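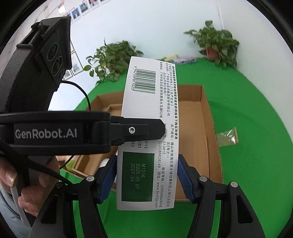
A medicine carton held upright, with the barcode and the maker's printed details in view.

Todalbridge stock room changes how cartons are shelved

Feb 23, 2025

The medicines stock room at Todalbridge has begun storing boxed items upright, with the barcode side facing the aisle. The change applies to all cartoned stock in the room, imported lines included, and replaces the flat stacking used until now.

Under the old method a carton had to be taken down and turned over before its code could be read. Stock checks covered 40 shelves and were carried out in 2 stages, with the upper shelves left until the second.

Meenakshi Rawat, who manages the room, said the main difficulty was with packs on which the barcode and the address text share one face. "If that face is down, you have the brand name and nothing else to go on," she said. "The registered address and the production address can differ, and both go in our record."

Shelf dividers were supplied by Clanton and set for the seven most common carton widths. Wider packs stay on the bottom shelf – these are still laid flat, with the barcode end outwards.

Labels in Chinese are entered in the original characters, with an English line beneath. Trilok Lodhi checks each new entry against the carton before it is placed on the shelf. Where printed text runs sideways, the carton is kept upright and the record sheet notes the direction of reading.

A further 20 shelves in the side store will be converted in April. Questions about shelf positions should be sent to Huguette Fraser at the stock desk.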